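The Utility Corner at Birkstead: Laundry Gallery

Clementina Macedo
Posted 9 Jun 2019

This page covers the utility corner of the house at Birkstead, with attention to the washing machine and the things kept near it. It follows the pages on the kitchen and the back passage. The corner is small and tiled, and it does the work of a laundry room, a broom closet and a tool store. The notes are short and mostly concern layout, capacity and wear. Readers who want the plumbing drawings will find them on the Irnine page.

The machine is a top-loader, bought secondhand through Matos and installed in October. The drum is rated for a mixed load, but checked cottons and towels are washed separately here. Towels go in last. 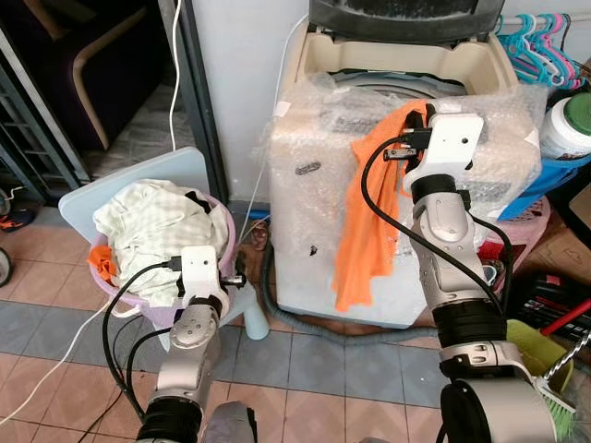
Storage in the corner was worked out after the machine was placed, and it uses the wall and floor on one side only. The aim was to keep detergents, hangers and cleaning tools within one step of the drum. Hangers in teal, pink and blue are racked beside the washer, above a white container with a green lid. The laundry basket stays on the floor on the other side, in front of the folding board. With the basket in that position, a load can be moved across without turning around, and the doorway stays passable if the basket is pushed back against the board. The hanger rack has been moved once. It was first hung over the door, where it caught on shirts being carried through.

Lid and rim

The lid is the part of the machine that gets handled most, and on this model it is also the part that collects the most lint. The recess in the top face holds whatever falls on it. A dry brush removes loose lint, and a damp cloth with a drop of dish soap takes care of the rest. Scouring pads should be kept away from it, as they leave marks on molded plastic that later fill with dust.

The hinge end needs separate attention. Lint packs into the notch where the lid meets the rim, and after a few months the lid stops sitting flat. I clear it with an old toothbrush, lid raised, machine unplugged. The same brush does the lip around the drum opening. Gindano sells a narrow nylon brush for the purpose - it works, but the toothbrush reaches further into the corner. 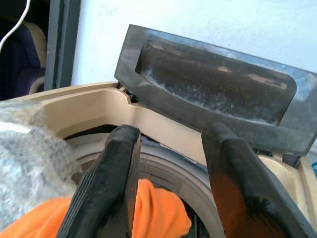 Dark gray lid, raised. Dust, lint and scratches in the recess; beige rim and drum ring below.

Replacement lids for this model can be had from Matos, but they are sold with the hinge pins and cost more than the part is worth. A scratched lid closes as well as a new one. The only reason to replace it would be a crack at the hinge.

Cabinet and floor

The cabinet is kept in bubble wrap. Air in this part of the house is damp for much of the year, and the last machine rusted along its lower edge in two years. The wrap keeps splashes off the panels and saves the finish from knocks by baskets and tool cases. It has to come off at intervals to let the panels dry, and new tape is needed each time. I cut the sheet 200 mm longer than the height of the cabinet and fold the excess under at the bottom. Wrap must not cover any vent opening or the back of the motor housing.

The drain hose runs along the floor at the base. It is corrugated, so grit settles in the grooves, and it should be wiped down when the tiles are mopped. Before every wash I check that nothing is standing on it. The tiles are square ceramic in muted blue-gray and pinkish beige, laid alternately, and the joints were regrouted when the machine went in. Clearance in front of the cabinet is 700 mm, enough to kneel and reach the hose. The stool is light enough to lift out of the way with one hand.

Sorting is done at the basket. The pale green checked fabric is washed cool and spun at no more than 1000 rpm, which keeps the creases down. Dark pieces are taken out first and held over for their own load. Orange towels gave off color for the first several washes and are still kept apart from anything pale. Cloths used on the floor go through on their own at the end, followed by a short rinse with the drum empty. 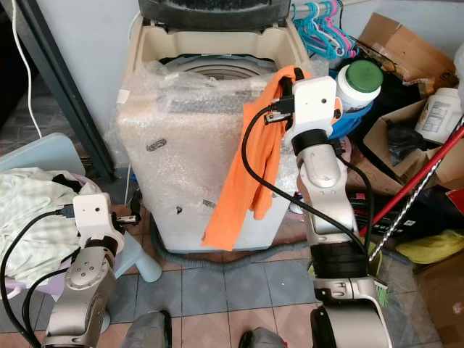

Notes on supplies

Detergent is liquid, low-foam, measured in the cap. Powder was given up after it caked in the damp. Descaler goes through the machine 2 times a year, on the longest cycle, with no laundry in the drum.

Spare hose, clips and tape are kept with the tools. The hose clips are the screw type; spring clips lost tension here within a season.

The next page in this series covers the Irnine drain connection and the floor slope behind the machine.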